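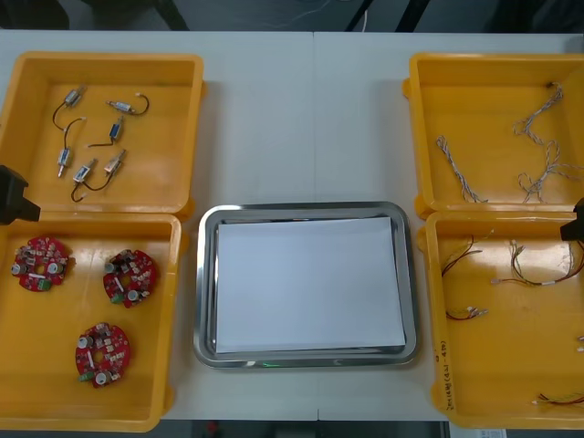
Affiche de cinéma pliée : comment l'aplatir sans l'achever ?

J'ai acheté en vide-grenier une affiche de « Hindetano », un film de contrebandiers que personne dans mon entourage n'a vu et que je n'ai pas vu non plus. 38 euros, pliée en huit, 60 cm de large, un titre en lettres rouges qui justifie à lui seul la dépense. Elle est restée dans son pli pendant des décennies et elle y tient : dès que je la déroule, elle se referme comme une carte routière vexée. J'ai acheté un cadre Vekeck à la bonne taille, avec une vitre en plexi, et au montage les plis poussent tellement que le titre touche la vitre par endroits. Côté installation, je rêve d'une grande table blanche comme sur la photo, avec des bacs jaunes à gauche et à droite et le plateau en inox au milieu, où chaque clip de cadre aurait sa place. J'ai une table de cuisine et un saladier. Est-ce que je peux repasser l'affiche ? Ma belle-sœur dit oui, mais elle repasse aussi les torchons. Et faut-il boucher les petits trous aux croisements des plis, ou est-ce que ça fait partie du charme ?
Covadonga Rivas
Posté le samedi 16 juin

pixelmou
le fer ça marche très bien, j'ai fait toutes les miennes, thermostat coton avec vapeur et hop. pour les trous du scotch derrière et on n'en parle plus

Aurelio Sepúlveda
Bonjour Covadonga,
Je me permets de freiner un peu sur la vapeur. J'ai suivi ce conseil dans ma jeunesse sur une affiche de western et le ciel du Nevada a déteint sur le cheval. Certaines encres anciennes ne supportent pas l'eau, et le papier mouillé localement sèche en gondolant, si bien qu'on échange huit plis contre une mer agitée.
Commencez par la méthode ennuyeuse. Posez l'affiche face contre une feuille de papier non acide, recouvrez le dos d'une deuxième feuille, puis d'une planche bien plane, un peu plus grande que l'affiche. Chargez avec des livres répartis sur toute la surface. Les encyclopédies que plus personne ne consulte sont parfaites, c'est même leur seconde carrière. Laissez deux semaines sans soulever pour regarder. Vous allez soulever pour regarder, tout le monde le fait, alors refermez vite.
Si les plis résistent encore, vous pouvez passer au fer, à sec, réservoir vide, au réglage le plus bas, par le dos et à travers un papier buvard propre. Essayez d'abord dans un coin de la marge blanche. On pose, on relève, on avance, on ne frotte pas. Et remettez sous presse juste après, le temps que le papier refroidisse à plat.
Pour les trous aux croisements, surtout pas de scotch. Il jaunit, il bave, il traverse, et dans dix ans vous aurez de jolies croix brunes en façade. Un petit morceau de papier japonais collé au dos à la colle d'amidon suffit. J'utilise celle de Fesik, en poudre, qu'il faut laisser reposer une nuit et qui sent vaguement la cantine. Le papier se déchire à la main, un bord effiloché se voit moins qu'un bord coupé.
Quant au plexi qui touche le titre, c'est un problème de cadre plus que d'affiche. Les Vekeck n'ont pas d'espace entre la vitre et le dos. Un passe-partout règle l'affaire, ou des baguettes d'écartement cachées sous la feuillure. À condition de ne pas coller l'affiche sur le fond, évidemment : deux charnières de papier japonais en haut et le reste pend librement.
L'entoilage existe aussi. On me l'a proposé chez Peñalver pour 900 euros, sur une grande pièce en mauvais état, avec un délai qui courait jusqu'en août. Pour une affiche payée 38, je garderais l'argent pour trouver le film.

Covadonga Rivas
Merci Aurelio. L'affiche est sous presse entre deux planches, avec par-dessus les œuvres complètes de mon père en droit fiscal. J'ai soulevé le troisième jour. Les plis verticaux commencent à céder, l'horizontal du milieu fait de la résistance. Je vous redis pour la colle, mon premier essai avait la consistance d'une béchamel ratée et je l'ai jeté. @pixelmou, sans rancune, mais le scotch est rangé.

pixelmou
les miennes ont rien du tout. bon ok il y en a une qui est un peu marron

Aurelio Sepúlveda
Pour la béchamel : versez la poudre dans l'eau froide en remuant, jamais l'inverse, et passez-la au tamis avant usage. Une passoire à thé convient, mais il faut en racheter une pour le thé.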